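Reading time: 3 minutes

Print this page | E-mail this page

We use cookies to remember your settings. By continuing to use this site you accept them.

Lay Leadership in the Local Church
Handout 2: Offices, terms and handing over

These notes go with the second session. Bring your own congregation's constitution or rule book if you can get hold of a copy, as the exercise at the end depends on it.

1. What we mean by an office

An office is a piece of work that exists apart from the person doing it. Reading a lesson on one occasion is a task. Being responsible for the readers' rota, year after year, is an office, even where no title goes with it. Many congregations have more offices than they have written down. The person who has always held the spare key, or who knows how the heating timer is set, holds one in practice.

Written offices usually state four things: who may hold it, who appoints, how long for, and to whom the holder reports. If any of the four is missing, the gap tends to be filled by habit.

2. Election and appointment

Elected officers are chosen by the members, normally at the annual meeting. Appointed officers are chosen by a smaller body, such as an elders' meeting or church council. The difference matters most when someone leaves early. In many rule books a vacancy in an elected office may be filled by appointment, but only until the next meeting of members. Check whether yours says so.

A case for discussion. The Baline circuit has 345 members on its roll. Its secretary was elected in January and resigned in the spring. The council named a replacement, who then served the whole of the remaining term without a vote. The roll had grown to 372 by the time the matter was raised. Was the replacement properly in office? Which of the decisions she signed would need to be looked at again?

3. Length of term

Short terms bring in new people and make it easier to say yes. Long terms keep knowledge in one place. Two common arrangements are:

- a fixed term with one renewal, followed by a gap of at least a year
- staggered terms, so that only part of the council changes at once

The Jorkness churches used the first arrangement and later moved to the second, after a year in which every officer left together. Their minutes for that year are thin, and the property file had to be put together again from letters.

4. Stepping down

People leave office because of illness, a house move, work, family, or a sense that the time has come. A resignation should be in writing and should give a date. It need not give a reason, and the body receiving it should not press for one. It should be recorded in the minutes and announced in plain words — the congregation ought to hear it from the front before they hear it over coffee.

Thanks should be given in public worship where the person is willing. Some would prefer a card.

5. Handing over

The outgoing officer should pass on:

- papers and keys, with a signed list
- passwords, changed on the day
- a note of anything promised but not yet done
- dates that recur each year

Orkik House, where the residential weekend is held, has a handover book in the warden's office. Students are welcome to look through it. Please return it to the shelf.

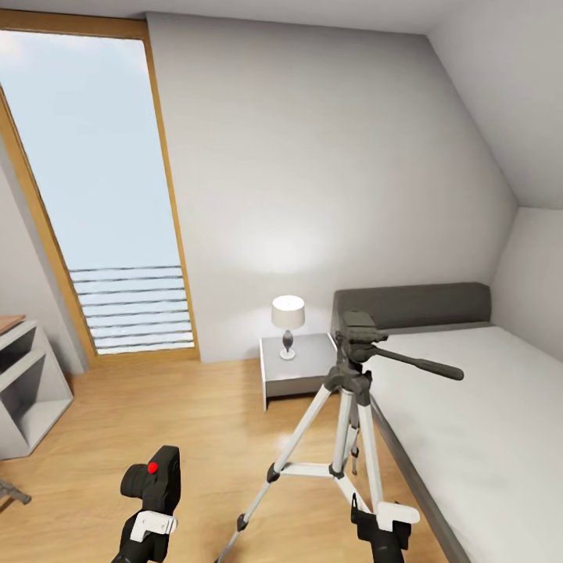

6. Money and limits of authority

Every officer who can spend should know the limit. At Peñalver the council allows the property steward to approve repairs up to 4000 in a year and asks for a report at each meeting. Anything over 4000 goes to the members. A limit of this kind protects the officer as much as the funds. It should be reviewed when a new person takes over, and the bank told of any change of signatory.

7. Exercise

Take one office in your own congregation, other than the minister's. Write down who appoints, the length of the term, and what happens if the holder leaves halfway through. Give the clause number where there is one. Where the rule book is silent, write down what is normally done and who told you so — one side of paper is enough.

Get new handouts by e-mail. Sign up to our newsletter.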